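Leckie workshop notes
@leckie_notes

Restarting the block set thread, as the old one got buried in table leg questions. Subject: finishing small blocks so they stand upright on a smooth tabletop and stay there.

1/ The set is the Lotwood standard, 47 pieces, one cross section, three lengths. The two longer lengths are meant to stand on end. The short one is for bridging and gets less attention here.

2/ Standing problems come from the end cut. The long faces can be off a little and the block still looks fine. If the end is off, it leans, and on a smooth top the lean shows immediately.

3/ Stop block on the saw, fence checked against a machinist's square before each batch. I recheck after a blade change. The saw is an old Jallberg with a fence that drifts toward the rear, so check at both ends.

4/ Sanding: fix the sheet to a flat plate and move the block, never the other way around. Figure eights, light pressure, quarter turn every few strokes. Hand-held paper rounds the edges of the end face and you lose the footprint.

5/ Color. This batch is the muted yellow. Stumeck sells it as a water-based stain, matte, no topcoat needed for indoor use. One coat leaves some mottling. Two coats even it out but raise the grain, so knock it back with 2000 grit between coats.

6/ I stopped at one coat. On the end face it comes out lighter than on the front in side light, and I prefer that to a flat painted look.

7/ Stand test is done on the white wood-grain top, no mat. The check is for a gap along the bottom edge. Any light under it and the block goes back to the plate.
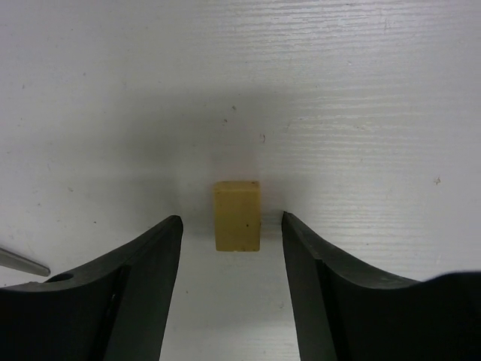
Reply from tallowbench: One coat was too patchy on my set, mostly on the wide faces. I wiped it on with a rag instead of a brush and the mottling was much fainter. Same Stumeck yellow.

8/ Will try the rag on the next batch. Did you thin it at all? The can says not to, but mine is getting thick near the bottom.

9/ Short lengths next. Same end cut, less sanding. Part number for the stain is 451 if you're ordering.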